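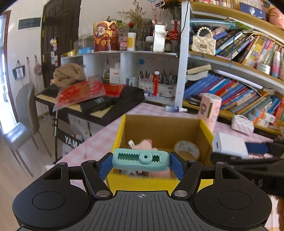
设备规划与采购工程师（手持夹爪及配套自动化设备）

招聘单位：Luvent
所属部门：硬件运营部，Estholm项目
岗位编号：677
用工形式：全职，试用期三个月
招聘人数：一人
汇报对象：Isla Drummond（硬件运营负责人）
申请截止：2021年9月24日

一、岗位背景

Estholm项目研究双指夹爪在普通住宅内对小件物品的抓取、移动和收纳，对象以文具、胶带、充电器、软管包装和纸盒为主。作业地点多为已有家具和个人物品的房间，台面上通常同时放有硬质、软质和透明包装的物品。设备由操作人员手持使用，部分任务需要两只夹爪配合完成。

项目目前处于小批量阶段，在用夹爪由设计组按需向机加工厂下单，指垫、销轴和线缆分散在三个申购流程中，单价、交期和报废记录没有统一口径。下一预算年度计划增购300套手持夹爪，并为4个作业点配置备件柜和检验工位。现有做法无法支撑这一数量，因此设立本岗位。

本岗位不承担夹爪结构设计，也不承担现场操作。工作重点是把技术需求转换为可询价、可验收、可追溯的采购文件，并对设备的全周期费用负责。

二、主要职责

1. 编制年度设备预算
按整机、易损件、检验器具、运输包装、维修人工五个科目列支。整机与易损件须分列，不接受以“套”为单位的打包报价直接入账。预算表中每一行应能对应到图号或供应商料号。对价格受最小起订量影响的零件，应给出分档单价，并注明本年度预计落在哪一档。

2. 编写技术规格书
与设计组、现场组共同确定采购规格。手持夹爪规格书至少包括：
开合行程及对称度；
连杆与销轴配合间隙；
指垫材料、硬度、颜色批次一致性要求；
外壳表面处理，标记圆和十字标记的位置公差；
单手持握时的总重及重心位置；
跌落后的复检项目。
规格书中不得指定单一品牌，除非设计组提供书面替代性分析。

3. 询价与比价
每个关键零件至少取得三家有效报价。比价表须将模具费、首件检验费、运费和税费拆开，换算为同一交货条件后再作比较。报价有效期短于审批周期的，应事先取得延期确认。

4. 验收与台账
制定到货抽检方案，维护设备台账。台账以单只夹爪为最小单位，记录序列号、所在作业点、指垫更换日期、维修记录和处置状态。双爪任务使用的两只夹爪分别建账，另设配对字段。配对关系变更须在当日登记。

5. 易损件消耗模型
指垫是目前最主要的消耗品。现有库存为1,020片，未按硬度和批次区分存放，入职后首月需完成清点和重新编码。消耗模型应以实际更换记录为依据，按被抓取物品的表面类型分组：带齿或带棱的硬塑料件、光面纸板、织物和毛绒件、圆柱形软管包装。各组磨损差异较大，不得使用单一平均寿命推算全年用量。

6. 租赁、自购与外协的比较
对三坐标测量、硬度计等使用频率较低的器具，需提供租赁、自购和委外检测三种方案的费用测算。测算期不少于三年，自购方案须计入年度校准费和停机期间的替代费用。

7. 作业物品的采购
被抓取的日常物品同样列入设备预算，单独设科目。同一品类应包含不同尺寸、颜色和表面纹理，避免集中采购单一款式。美工刀等带刃物品须登记领用，刀片在作业前的状态由现场组确认并签字，本岗位负责核对记录是否齐全。

三、本年度已确定的工作节点

入职第一个月：完成指垫清点；收集既有订单和发票，整理出可追溯的历史单价表；走访全部作业点，核对台账与实物。

入职第二个月：提交手持夹爪规格书采购版；完成机加工件和注塑件的供应商初筛。Cartwright为现有机加工件供应商，须与新供应商按相同条件参与比价，不设优先条款。

入职第三个月：提交增购方案，内容包括分批到货计划、付款节点、首件验收标准和质量扣款条款。方案需通过预算评审后方可签约。首批到货数量由候选人在方案中提出，并说明检验工位的处理能力是否匹配。

上述节点不因供应商延期自动顺延。确需调整的，应在节点到期前五个工作日提交书面说明。

四、任职要求

必备条件：
机械、自动化、工业工程或相近专业本科以上学历；
三年以上非标设备或精密零部件采购经验，或两年以上设备工程经验并独立编制过年度预算；
能够读懂零件图和装配图，理解形位公差对单价的影响；
熟悉小批量机加工、硅胶或聚氨酯件成型的报价构成；
能用电子表格建立带版本控制的成本模型，公式可复核；
中文书面表达准确，英文可用于阅读图纸、合同和往来邮件。

优先条件：
接触过机器人末端执行器、夹具或手持测量设备；
处理过批量退货或质量索赔，能提供过程说明；
了解住宅环境作业的基本要求，包括入户登记、台面保护和物品复位；
使用过任一主流库存管理系统，并参与过编码规则的制定。

不作要求：
机器人控制或编程经验；
驾驶证；
特定行业的供应商资源。候选人自带供应商名单的，需在入职时作利益关系申报。

五、工作条件

工作地点为Luvent硬件实验室，每周预留一天前往作业点。作业点均为住宅，空间有限，通道和家具位置不统一，台账核对需在现有陈设条件下进行，不得为清点方便移动住户物品。市内交通费据实报销，跨城出差按公司标准执行。

公司提供笔记本电脑、数显卡尺、邵氏硬度计和扭力螺丝刀。其他检验器具按项目借用，借用期内由使用人负责保管。

实行标准工时，到货集中期可能需要周六值班，值班安排提前两周公布，事后补休。

六、薪酬

薪酬由基本工资、季度绩效和年度奖金组成，具体数额按经验定级，面试通过后书面告知。季度绩效的考核项为：台账准确率、采购文件一次通过率、预算偏差率。采购降价幅度不作为考核项。

预算偏差率的计算同时包括超支和结余。结余超过允许范围的，须说明是需求减少、单价下降还是订单推迟，推迟部分结转至下一年度，不计为节约。

七、选拔流程

第一轮：材料审核。审核周期为十个工作日。

第二轮：书面作业。候选人将收到一份手持双指夹爪的简化物料清单和三份格式不同的报价单，需在四十八小时内返回一份比价表和一份不超过两页的采购建议。报价单中含有单位不一致、起订量冲突和漏项，请在建议中逐条指出。所用价格均为测试数据，候选人不需要联系任何供应商。

第三轮：技术面谈，由Prasert Wiriya（机械设计组）主持，时长九十分钟。内容包括读图、公差与成本的关系、指垫批次差异的验收办法，以及对书面作业的追问。面谈现场提供夹爪实物，候选人需在不拆解的条件下列出可能的易损部位和相应的备件建议。

第四轮：与Isla Drummond面谈，时长四十五分钟，主要讨论年度预算编制思路和到岗时间。

各轮结果均以邮件通知，未通过者同样会收到通知。书面作业不用于公司实际采购，评审结束后三个月删除。

八、申请材料

简历，中文或英文，不超过三页；
一份候选人本人编制过的预算表或比价表样例，须删除原单位名称、供应商名称和真实价格；
一段说明，五百字以内，描述一次规格书不完整导致的采购问题，写明问题在哪个环节被发现、如何处理、规格书随后作了哪些修改；
可到岗日期。

材料合并为一个PDF文件，通过Luvent招聘页面提交，标题格式为“677—姓名—可到岗日期”。缺少样例表的申请不进入第二轮。不接受纸质材料，也不接受中介代为提交。

九、补充说明

关于编制：本岗位编制已批准，不受增购方案评审结果影响。如增购数量在评审中调减，岗位职责不变，第三个月的节点改为提交调减后的备件和检验工位配置方案。

关于内部申请：在职员工可以申请，流程与外部候选人相同，需在提交材料前告知直属主管。

关于兼职：书面作业和面谈阶段不要求离职。入职后不得在设备供应商、零部件代理商或检测机构兼职。

关于咨询：岗位职责和流程方面的问题可在招聘页面留言，由硬件运营部统一答复。涉及夹爪图纸、现有供应商价格和作业点地址的问题不予答复。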